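What the Second Translator Owes the First
Notes for a talk on short story anthologies in translation

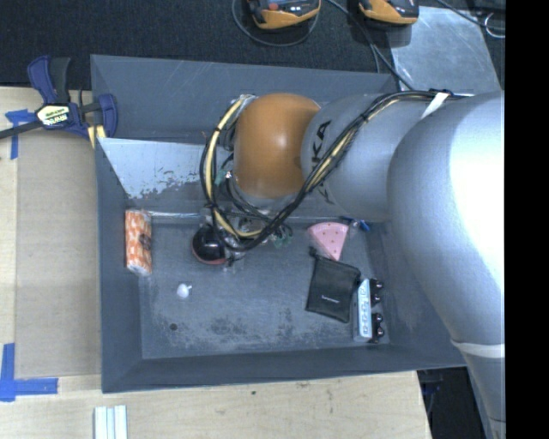 Culham, 2 Sep 1999

Thank you all for coming, and for giving up a warm evening to sit indoors and hear about footnotes. (Pause here. Let the people at the back find chairs.)

I want to start with the book itself, so please pass it along the rows and don't worry about the spine, it has survived worse than us. Prarkov is a collection of 15 stories, all set in one river town, and it first came into English from a small press called Vurkeveo. I bought my copy for next to nothing at a church sale in June and read it on the bus going home, and I rode right past my stop, so you can guess how I feel about it.

Now, there are two English versions. The first has all the stories. The second, the one most of you will find in a library, has only 11. I would like to spend most of our time on the four that went missing, if you will bear with me.

READ: opening of "The Ferry Clerk," first version, down to "and the rope was still wet." Then the same lines from the second version. Go slowly. Don't do the voice.

Do you hear how much shorter the second one is? The clerk used to grumble for half a page before he untied the boat, and in the newer version he just unties it. I like both, I should say. The newer one moves along nicely and I can see a student being glad of it. But that grumbling is where we learn his brother owes him money, and three stories later, when the brother comes back in a new coat, it matters a great deal that we know!

The dropped stories are mostly the slow ones. One is a list of what a widow keeps in her pantry. One is a quarrel over a gate. I have heard them called filler, and I did think so myself the first time through – I skipped the pantry and had to go back for it later with my tail between my legs. The plum jam on the widow's shelf turns up again at the wedding, and if you haven't met it already, the toast makes no sense at all.

(If time is short, skip the next bit and go to Sproģis.)

A word about length. The full edition I have is a fat thing set in small type, and the story "981" takes its title from a house number, which the second translator changed to "The House by the Mill." I wish she hadn't. People in that town call each other by their house numbers, and it is funny, and a bit sad by the end.

Sproģis. This is the village across the river, and no story goes there until the last one. Ask the room: did anyone want to go sooner? Wait for hands. Last time I gave this talk we got quite stuck here, in a pleasant way, so keep an eye on the clock.

READ: last page of "Across," first version only.

Handouts are by the door, with both openings side by side. A new printing of the full text is planned for 2000, and I'll pass the order sheet around with the coffee.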